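Task lighting at the desk: notes for session 4
May
Notes by Milagros Montoya
3 min read

These notes go with the practical on desk lamps. Bring your sketch from last time, with the desk height marked on it.

1. What the lamp is for

Ceiling light fills the room. A desk lamp puts light on the work. People who read or draw by ceiling light alone tend to lean in, and their own head then throws a shadow on the page. Fix the lamp position first, then choose the brightness.

2. Position

Right-handed people should have the lamp on the left, left-handed people on the right. Set the head 38 cm above the surface to begin with and adjust from there. Nobody seated should be able to see the light source directly. Check this from the chair, not standing up.

3. Surface

Glossy tops give a bright patch that moves as you move. Matt white spreads the light well but can be tiring over a long evening - try a mid-grey mat under the page. Write down which surface you used, as readings taken on white and on bare wood can't be compared.

4. Base and stem

A flat base takes up desk space but lets you shift the lamp without tools. Before you raise or swing the head, check that the base sits flat and the cable isn't pulling on it. Touch controls on the base are easy to knock with a sleeve or a book, so leave a clear strip in front of them.
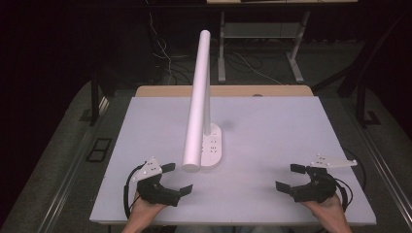 5. Readings

Take one reading at the centre of the page and one at each corner. If the centre reads 700 lux and a far corner reads 80, the head is too low or too far to one side. Enter both on the sheet and move the lamp before trying again.

Sheets go to Clive Cheetham, room 19.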